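# Plimley lab passes 1000 recorded tabletop runs

PLILLHOLM – A robotics group at Hivby has recorded its first 1000 runs of small table chores, and plans to keep going through the winter before it trains the next version of its control software.

The runs are being gathered at the company's lab on the Plimley site, where pairs of robot arms are steered by people through short household jobs. Each run is saved with the camera video and the position of every joint. The software later learns from the whole collection, with no one writing out the motions by hand.

"We want the dull stuff," said Kátia Rocha, who runs data collection for the group. "Cloths, plates, chopsticks, spoons. Things people move a dozen times a day and never think about."

The list of chores now stands at 69. Most take less than a minute when an experienced operator is at the controls. New operators are slower, and Rocha said their runs go into the same pool as everyone else's as long as the job gets done.

Cloth has taken up more hours than anything else on the list. A plate keeps its shape wherever it is set down, but a napkin or towel lands differently every time, and the operator has to choose a new place to grab it. The group has 300 runs involving cloth so far and wants a good many more. Some use cloth alone. Others mix it with hard objects, so that the software has to cope with fabric lying against or over something stiff.
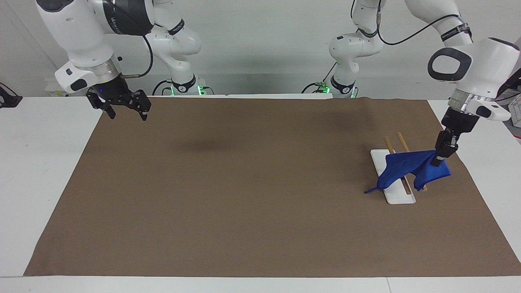
Operators are told to change the starting layout between runs. A plate may be turned, a cloth bunched up a different way, or the chopsticks set at another angle. Early on the group tried a fixed layout for each chore, with tape marks on the table. Software trained on those runs did well until somebody took up the tape.

"It had learned the table, really," Rocha said. "Move the plate over by a hand's width and it reached for the old spot."

The tape is gone, and a checker now goes through the video at the end of each shift. Runs are thrown out if the recording skips or if the operator reaches in to fix something by hand. A dropped object does not rule a run out. If the operator picks it up again with the arms and finishes, the run is kept and tagged as a recovery. Rocha said those tags have turned out to be useful, and operators are no longer asked to start over after a slip.

Stefanou, a Plillholm firm that makes kitchen fittings, is paying for part of the work. It wants to know whether arms of this kind could one day set and clear tables in small canteens. The company has not put a date on any product, and Rocha said the present software is a long way from that. In the last round of tests it was given 36 attempts at a cloth chore and finished 17 of them. It did better with plates.

The tests also showed a habit the group had not expected. The software tends to pause just before it closes its fingers on fabric, sometimes for several seconds. Rocha thinks it picked this up from the operators, who often stop at the same point to judge the grip. The group has not decided whether to trim the pauses from the recordings or leave them in. One argument for leaving them – raised by the operators themselves – is that the hesitation may help the software avoid a bad grab.

Hivby is hiring more operators for the evening shift at Plimley. No robotics background is required, and training takes two weeks. New staff begin with plates and move on to cloth once a checker has signed off on their runs.

The group expects to start training the new version in December. Part of the collection will be shared with outside researchers after that, though the company is still working out how much and under what terms.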